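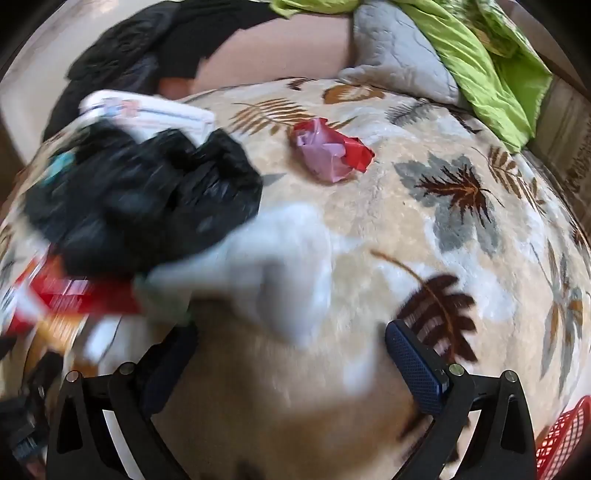 # Snack Drawer, Bag Pile, Blanket: Questions We Get About Packaging

Prasanna Roy runs the Etmont household sorting page and answers everything here personally, usually in the evening and usually with a cup of something going cold. Last tidied in May.

## Why do you sort on a bed?

Height. A bed is a large, soft table that you already own, and it doesn't make your knees hurt the way the floor does. Put down a plush blanket, tip everything out, and you can reach most of it without moving your feet. It also comes with a deadline, as you will eventually want to sleep there.

## Won't the blanket get crumbs in it?

Yes. Empty the wrappers over the sink first, then shake the blanket outdoors when you're done. A leaf print hides a lot, but you will know they're in there.

## What counts as packaging, for your purposes?

Anything that came around something else and is no longer needed for it. Bags, wrappers, pouches, sleeves, the plastic window from a box of pasta. If it still has food in it, it's groceries, and you want the pantry page.

## I found a white package and I can't tell what it is. Now what?

Turn it over. Most of the useful small print lives on the back, near a seam, in a color chosen by someone with a grudge. If both sides are hopeless, squeeze it gently. Powders, tissues and noodles all feel different, and you only need to know whether it's full or finished. Full goes to one side until you've solved it. Please don't open it to find out and then put it back.

## Black plastic bags: keep or toss?

Keep the clean ones with no holes, up to the number you'd use in a month. For most people that's smaller than the number they have. My own record was 237, discovered inside another black plastic bag, and I had been buying more.

The rest depend on where you live. Many sorting plants have trouble with black plastic, so check your local rules before you send it off with a clear conscience.

## How do I store the bags I keep?

Flatten, fold in thirds the long way, then roll. Don't bother with the little triangles unless you enjoy them. I did triangles for a year and now I have opinions about people who do triangles.

If you want a container, an empty tissue box works fine. The Vosura bag tube that readers keep writing in about also works fine, and costs more than a tissue box.

## Why does my heap look bigger after I start?

Crumpled plastic is mostly air. One shiny black bag can puff up like a small mountain range and take over half the blanket, and the things behind it vanish. Squash the bags first, before you make a single decision about anything else. You'll feel you've accomplished something, and you can see what you're doing.

## Do glossy wrappers go in the recycling?

Usually no. Try the scrunch test: ball it up in your fist and let go. If it springs back open, it's probably plastic film. If it stays balled, it may be foil. Neither answer gets it into the curbside bin in most towns, but film sometimes goes to a store drop-off.

Color tells you nothing, by the way. Red and white, orange and yellow, it's all the same family of stuff wearing different hats.

## Do I need to wash everything?

Rinse what's greasy or sticky. Wipe what's dusty. Leave the rest alone. Someone wrote to say she was putting her chip bags through the dishwasher, top rack, and asking which cycle. There is no cycle.

## How many piles should I have?

Four is plenty:

- **Use again.** Sound bags, good pouches, anything with a zip that still zips.
- **Drop-off.** Clean film, if your store takes it.
- **Trash.** Most of it, I'm afraid.
- **Ask.** Whatever you've picked up twice and put down twice.

The last pile is allowed to be embarrassing. It isn't allowed to still be there next month.

## Can I save wrappers because they're pretty?

You can save some. Pick a folder or an envelope, and when it's full, something comes out before something goes in. A reader sent me the particulars of her candy wrapper collection, which stood at 1,940 at the time of writing. She was hoping to reach 2,000. I have no advice for her except to stay away from damp.

## What about crumpled tissue paper?

Treat it by condition. If it's soft but whole, smooth it with your hand and lay it under a heavy book. If it's torn or has tape all over it, let it go. Tape is the end of the road for tissue paper — you won't get it off cleanly, and you'll lose an afternoon finding that out.

## How long will this take?

An ordinary drawer takes under an hour if you don't stop to read the packets. A closet takes an evening. The cupboard above the fridge is its own thing, and I recommend a sturdy step stool and low expectations.

## My partner says this is a waste of time.

Hand your partner the black bags. Rolling is soothing, and it's difficult to complain with both hands full. Failing that, do it while they're out, and put the blanket back exactly as it was.

## Where do I send a question?

Use the form at the bottom of the Etmont main page. Tell me what the packaging felt like, what you think was in it, and whether you rinsed it. Please don't mail me the wrapper. I have enough of those.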